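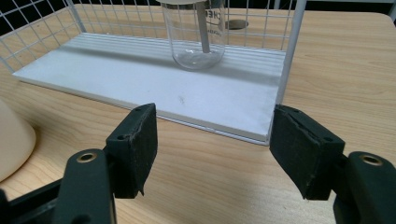

Gripper fingers over a wooden tabletop.

Norbridge Youth Soccer: second progress report to the Shiferaw Fund
Prepared by Xiaoyan Cao, program manager
Period covered: July through October

Enrollment

We ended October with 73 players on the books across the under-10, under-12 and under-14 groups. I would not lean on that figure too hard. Registration is free, and a name on a form costs a family nothing. Average attendance at evening practice was 66 in September and lower in October, when it got dark before the younger group had finished. The application talked about a waiting list by fall. There is no waiting list.

Coaching

Four coaches finished the entry-level course paid for by the grant, and three are still with us. The fourth took a job in Tistville and can't make a 5:30 p.m. start. I am asked fairly often whether the course has made the practices better. The coaches say so, but they would, and we have no measure of it beyond my own visits. What I can report is shorter lines at drills and fewer kids standing around. The under-14s still play kickball for the last half hour whatever the plan says.

Matches

The under-12s entered the fall league and played a full schedule, including a 15-player squad for the away game at Tistville, our biggest travel group so far. They won twice. The under-14s withdrew from the Urkasetti Cup after the organizers moved the group games to a turf field with a rental charge we had not budgeted for. Our entry fee has not been returned. I have written two times and been told it is being looked at.

Spending

We have used 69 percent of the first-year money. Most of it went to field rental and referee fees, and the rental line will run over if the winter indoor sessions go ahead at the quoted price. I don't think they should. Last winter's indoor sessions were well liked by the players who came – mostly the same small group – and did little for anyone else.

Next period

We will move the under-10s to an earlier slot, replace the departed coach, and take attendance at every practice instead of every other one. The proposal also promised a girls' team by spring. I have left it in the plan for now, but we have neither a coach nor enough sign-ups, and I would rather raise that with you now than in March. A revised budget for the indoor line is attached.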